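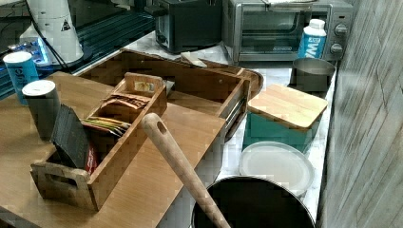 Trernomo House – Residential Services
Mar 17, 2023

1. Residential Services has completed its review of the hot drinks stations in the shared kitchens at Trernomo House. The revised arrangements are set out in this thread. They apply to all five kitchens and replace the guidance issued in October.

2. The house has 115 rooms and, at present, 135 residents. Every resident has use of the kitchen on his or her own floor. Guests may use the drinks station when accompanied by the resident they are visiting.

3. Many of the comments we received had to do with tea. Residents told us that open boxes took up too much counter space, that they were often left empty, and that it was hard to tell which packets were for general use and which belonged to a particular person.

4. Tea for general use is therefore now kept in a wooden caddy with compartments. The caddy is carried by its handle and stands on a wooden tray at the end of the counter away from the wall. Anything in the caddy may be taken by any resident. Anything in a marked box on a shelf may not.

5. The order of the packets should stay the same from day to day. Dark gray packets stand upright at the front. The striped packets in yellow, green and red go in the middle. Brown packets go at the back, by the divider. A resident who takes the last of one kind is asked to leave that compartment empty and not to fill it with something else.

6. Single packets in other colors may be tucked in beside the front stack. We ask that these be few in number. The caddy was chosen for everyday tea and has limited room for gifts, samples and packets brought back from hotels, however kindly meant.

7. Loose tea is not supplied. Residents who prefer it are welcome to keep their own in a closed canister on their shelf, and to use the strainers in the top drawer. Please empty strainers into the food waste bin and not into the sink.

8. A word on canisters. The tall ones with lids stand at the side of the caddy, next to the tray, and should be returned to that spot with the lid on. They should not be placed inside the caddy, where they crush the packets and make the handle hard to reach.

9. Cooking pots may stand on the counter while a meal is being made. Long handles should be turned in, over the counter, so that they do not reach into the walkway. After the meal, pots are to be washed, dried and put back on the lower shelf.

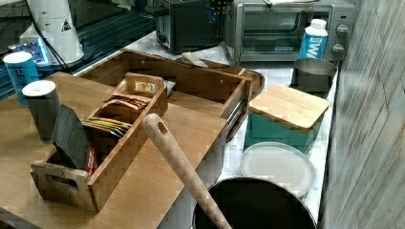

10. The toaster and the toaster oven remain side by side at the back of the counter. Residents have asked for them to be moved to the window. We have looked into this and are not able to agree to it, as the window outlets are reserved for the kettle and the refrigerator.

11. Both appliances are for bread, rolls and similar items. Dishes with sauce or melted cheese may be heated in the toaster oven on a lined pan only. The crumb trays are emptied by the cleaning staff once a week. Residents who notice a full crumb tray before then are asked to empty it themselves.

12. Cartons and bottles taken from the refrigerator should go back within 30 minutes. Items left out past that time may be thrown away by staff without further notice. This has been house policy for several years – it has not been applied evenly, and from now on it will be.

13. Knives stay in the knife block. They are not to be left on the counter, in the sink or in the caddy. Missing knives should be reported to the front office so that they can be replaced.

14. The marble-patterned counters are wiped down each morning. For spills at other times, a damp cloth and a little dish soap are enough. Scouring powder, bleach and steel wool must not be used. Tea stains should be wiped up the same day where possible.

15. Wooden trays and caddies are not dishwasher safe. Two trays were lost this way during the trial on the Shin corridor, and the bottom of a third has split. Wipe them with a cloth, stand them on edge, and let them dry fully before use.

16. On supply: packets are ordered by the front office from Drerberg, along with sugar, paper towels and dish soap. Stock is checked when the floors are cleaned. Residents who find that one kind of tea is always the first to run out may send a note to the office, and the next order will be adjusted if the budget allows.

17. The office can't take orders for particular brands. Requests for a general type, such as decaffeinated, green or fruit, will be considered. Four requests for peppermint have already been received and do not need to be repeated.

18. The cost of the drinks stations is covered by the existing house fee. There is no added charge for the caddies or for the tea kept in them. Residents should not leave coins in the trays. Money found there during cleaning is handed in at the front office and may be collected during office hours.

19. Removing a caddy from the kitchen is allowed for floor meetings and house events. Please sign it out on the sheet inside the pantry door and bring it back the same evening. Caddies may not be kept in private rooms overnight.

20. The Suveo annex will receive its trays and caddies after the counters there have been refinished. Until then, annex residents may use the kitchen on the ground floor of the main building. Their key cards have been updated to allow this.

21. We have been asked how the tray and the caddy are meant to be placed. The tray lies flat on the counter. The caddy goes on top with its handle free on all sides, so that it can be lifted straight up without disturbing the cups or canisters next to it. Small boards and serving pieces may be laid in a second tray if one is available.

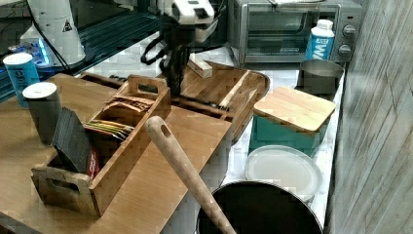 One reply to this thread asks whether the packets should be sorted by flavor instead of by color, as several flavors are sold in wrappers that look much the same, and whether the floors might be allowed to settle the order for themselves.

22. We thank the resident for the question. Sorting by color was chosen so that the caddy can be refilled quickly and in the same way on every floor. Floors that wish to add a card listing the flavors may do so. The card should be small enough to stand at the side of the tray and should not be taped to the wood.

23. The same resident asks about cups. Personal cups with lids may stand on the counter during the day next to the caddy. They should carry the owner's room number on the underside. Cups left overnight are moved to the shelf above the sink – they are not thrown away.

24. A further reply reports that the lid of one tray is hard to slide. Lids can swell when the kitchen is damp. Please do not force them or use cooking oil on the edges. Report the floor and the kitchen to the front office, and the lid will be sanded or exchanged.

25. Residents with a food allergy should note that packets in the caddy are handled by many people and that snack items are sometimes placed beside the tea. On request, the office will provide a sealed supply for personal use. Such requests are treated as confidential.

26. Comments on the new arrangements may be left below or sent in writing to the front office. Messages that concern a single resident's conduct should not be posted here. Comments on the choice of tea will be read together with the next order form.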